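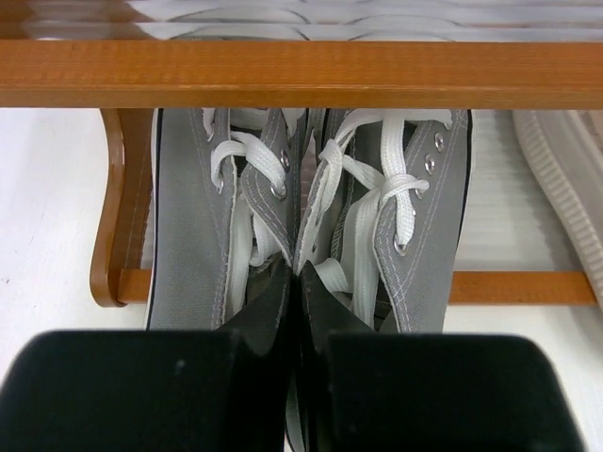
4.2 Lot attributes and asking price

The sample holds 671 listings of vacant residential lots in the Okerel and Hodard submarkets. Records were drawn from the Zinetti listing archive on Dec 2, 2021. Listings with a missing parcel number were dropped before matching, as were lots larger than two acres and lots sold as part of a subdivision plan. Where the same parcel was listed more than once, the latest entry was kept.

The dependent variable is the natural log of asking price per square foot. Regressors are lot area, corner position, distance to the commercial core, flood zone, utility connection at the lot line, and the presence of a fence or outbuilding. Distance is measured along the street network from the midpoint of the front lot line. It enters as a set of bands, the nearest ending at 500 feet and the next at 700 feet, with all lots farther out as the base group.

Figure 3 plots the fitted premium for each band. The estimate is positive and significant in the nearest band in both submarkets. In the second band it remains significant in Okerel only. Hodard has few lots in this range, and the standard errors there are wide. Corner position has a small positive coefficient that loses significance once frontage is added. Fences and outbuildings have no measurable effect, which agrees with the view that buyers of such lots intend to clear them.

Two limits apply. First, asking prices are not sale prices. Closing data from the Onyeka county recorder could be matched for only part of the sample, and in that part the discount from asking price was up to 30 percent. The discount did not vary by distance band. Second, flood zone was coded from the map in force at the time of listing, so lots rezoned later carry the older code. Dropping these lots leaves the distance estimates almost unchanged (Table 5, column 4).

Figure 3. Fitted premium in asking price per square foot by distance band, Okerel and Hodard. Bars show 95 percent confidence intervals.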